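# Small plastic table with push-in legs: which way up do I put it together, and how tight should the legs be?

posted by **hallway_dormer**

I bought a small white plastic table from Walell to use on the back porch. The model is called Veta. The legs are round tubes that go into collars on the underside of the top. The sheet in the box is one drawing with no words.

I turned the top over on a black cloth so it wouldn't get scratched and started putting legs in from there.

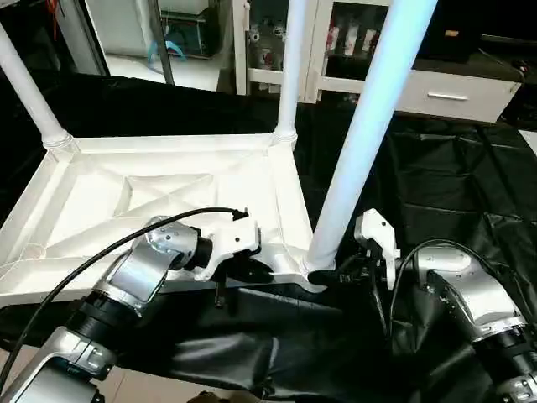
*Table upside down, legs pointing up, X-shaped ribs on the underside.*

Two things I'd like to know before I load it up. First, is upside down the right way to do this, or should the top be standing on its side? Second, how far should the legs go into the collars? I can push them in by hand until they stop, but one of them still turns a little if I twist it. I plan to keep a planter on it that weighs around 60 pounds when watered. I don't want to glue anything if I can avoid it, because I take the table apart in November and store it flat.

---

**Sostevholm_parts**

Upside down is right. Put it on the floor if you have the room. On a bench the top tends to slide when you push down on a leg.

Some turning is normal with round legs. What you don't want is side-to-side play. Hold the leg near the foot and rock it. If the collar moves with the leg, fine. If the leg moves inside the collar, take it out and look for a bit of molding flash on the end. Mine had a thin ridge that kept the leg from going all the way in. I trimmed it with a utility knife and it went in further.

Lay the legs next to each other before you start, too. They should all be the same length. I got a short one once and Walell mailed me another.
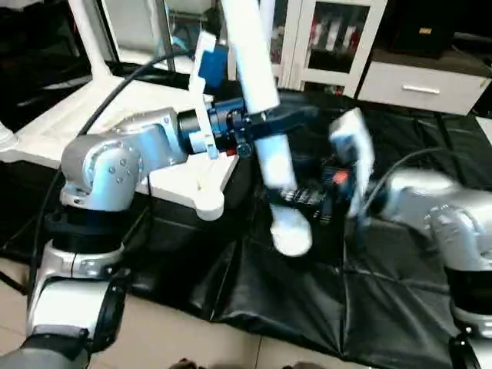 Keep the leg straight up and down as you push. If it goes in at an angle it will feel seated and then loosen later. Press with your palm on the end, give it a quarter turn, and press again. Don't use a hammer. A rubber mallet is okay if you put a folded towel over the foot.

For storage, mark each leg and its corner with a piece of tape. They wear in together over time and fit better if they go back in the same place.

---

**jafri82**

60 lbs should be ok. I have had a bigger one on mine since March

---

**porchlight263**

I would check the sheet for a load limit before trusting that. My table is the Jafri one, which looks similar, and the limit was printed in tiny type on the back. Put the planter in the middle over the ribs and keep it away from the corners.

If a leg is still loose, wrap one layer of plumber's tape around the end that goes into the collar. It comes off again in the fall.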